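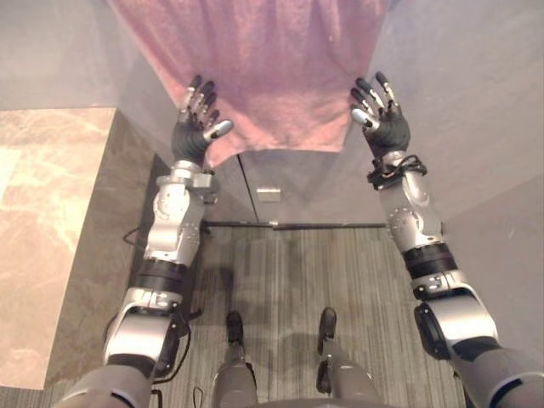 Gilex Terry Towels for Shared Washrooms and Training Kitchens

Product group: Textiles, washroom and kitchen
Supplier: Gilex
Order code: 568

The Gilex terry towel is supplied to schools, clinics, residential homes and workplaces that keep their own linen and launder it on site or through a contract service. It is a cotton towel with loops on both faces, a woven hanging tab on one short side and a flat hem on all four edges. The tab is stitched into the hem and may be used with a hook, a peg or a rail clip.

Colors

The towel is available in white, pale gray, pink and dark blue. Institutions that assign colors by room or by task are advised to order each color in a single delivery, as small differences in shade may occur between dye lots. Pink and dark blue should be washed separately for the first four cycles. The dye lot number is printed on the care label, next to the washing symbols.

Packing and quantities

Towels are packed flat in cartons of 44. A carton contains one color only. Mixed cartons can be prepared on request, but are not eligible for return once opened. Standing orders are accepted for a period of one year and may be changed once in that period without charge.

Hanging and placement

Towels should be hung singly, with enough space on either side for air to pass. Where two towels share a hook, drying time increases considerably and the lower towel may begin to smell before the end of the day. Walls behind towels should have a washable finish. The Larus rail, listed separately under Fittings, holds the towel clear of the wall and accepts the standard hanging tab. It is supplied with screws for masonry; fixings for hollow walls must be ordered in addition.

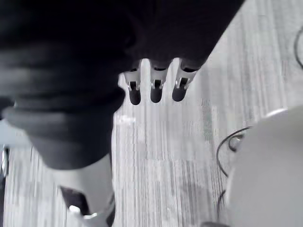 The rail should be mounted so that the lower hem of the towel hangs well clear of the floor and of any baseboard heating. In rooms used by young children a second, lower rail is recommended - the upper rail can then be kept for staff.

Laundering

The towel may be washed hot and tumble dried at a medium setting. Fabric softener reduces the ability of the loops to take up water and should not be used. New towels shed some lint and should be washed once before they are issued. Pulled loops can be trimmed level with the surface using small scissors, and the towel will not unravel as a result.

Kukar laundry bags (order code 163) are suitable for collecting used towels and can be placed in the machine unopened. Bags should be filled no more than halfway. An overfilled bag will leave the towels at its center poorly rinsed.

Replacement

Towels with torn hems, missing tabs or thin areas should be withdrawn from general use. Many customers cut them down for cleaning work. Gilex does not repair towels, but replacement tabs for sewing on are sold in strips through the Yokoyama haberdashery range.

Inquiries

Questions about standing orders and color availability should be addressed to Hubert Oberholzer, Institutional Sales. Complaints regarding a delivery should be sent to Ostap Stasiv, Customer Accounts, with the dye lot number and the carton label. Orders for the fall term should be received before the end of May.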